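Night guard cracked after 2 months – repair, replace, or try a different kind?
Dental Care > Grinding and Night Guards

Ibsa Tekleab
Hi everyone, I hope this is the right section. I've been a grinder since college (my roommate used to throw socks at me in the dark, bless her) and in February I finally gave in and got a custom night guard from my dentist's office. It was not cheap! They use the Clarutano hard acrylic one, and I paid $300 after insurance did its little bit. I've worn it faithfully every night, and on Friday I took it out and found a crack running from the back molar on the left almost to the canine. It still fits, but I can feel the edge with my tongue and it's driving me up the wall. The office can't see me until the week after next. Can a guard like this be repaired, or am I buying another one? And is it safe to keep wearing it until then? I'm 47 and have two crowns on that side, if that matters.

Gebreyes
Oh, I feel for you, the tongue thing is maddening. I worked the front desk at a dental practice for a good many years, so please take this as friendly experience and let your own dentist have the final word.

First, I'd stop wearing it. A crack that long can open up while you're clenching, and you don't want a loose piece in your mouth while you're asleep, or an edge rubbing your gum raw. Put it in its case and bring it with you, even if it breaks the rest of the way. The dentist will want to see where it gave out, and that spot may say something about how your bite is landing on those crowns.
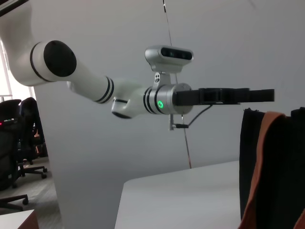 White arm with green status light

Second, call back and ask about the warranty before you talk about anything else. Plenty of labs cover a hard guard for a while, and two months is awfully soon. Ours would often remake one at no charge to the patient if the fit had been checked and noted in the chart. Ask whether they kept your models or your scan too – if they did, you may be able to skip the impressions. A small chip can sometimes be smoothed or patched, but with a crack that length I'd be surprised if they offered.

And do ask to go on the cancellation list! People drop out of those early morning slots all the time, and the patients who got in were usually the ones who had called and been nice about it.

Skallusier
superglue. kidding, do NOT do that. I went through two hard ones and then my dentist switched me to a Dremix, soft inside and hard outside, and it's held up so far. paid 800 total over the years on these things, ugh. ask if they carry it

Ibsa Tekleab
Thank you both so much! I called at lunch and they do still have my scan, and the lady is checking on the warranty for me. The guard is in its case and I'm on the cancellation list.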